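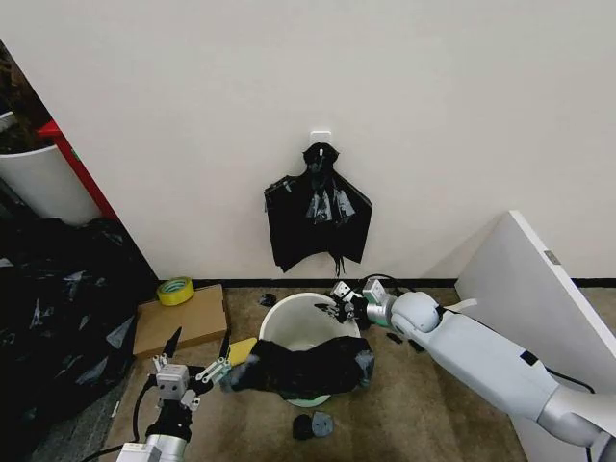
## Setting up the umbrella task at the front entrance

Applies to the two-arm unit at Tatcombe. Allow 20 minutes before the morning shift.

1. Mount the adhesive hook on a plain stretch of wall, within reach of both arms.
2. Stand the white bucket upright on the carpet, clear of the baseboard.
3. Route the arm cables away from the bucket. Move boxes and tape out of the working area.
4. Run one slow cycle with a folded black umbrella. Stop the unit if the fabric catches on a finger.
5. Log each failed grip on the Prikach sheet, with the time.

### Changes to reception duties

Reception no longer tidies umbrellas between visitors. The desk now clears failed grips and signs the log – at Punberg this came to 42 entries in January. Margaux Hamel keeps the rota. Staff who have not done the stop-button training should not enter the working area while the arms are powered. Questions about changed hours go to Eugénie Renaud, Wednesday afternoons.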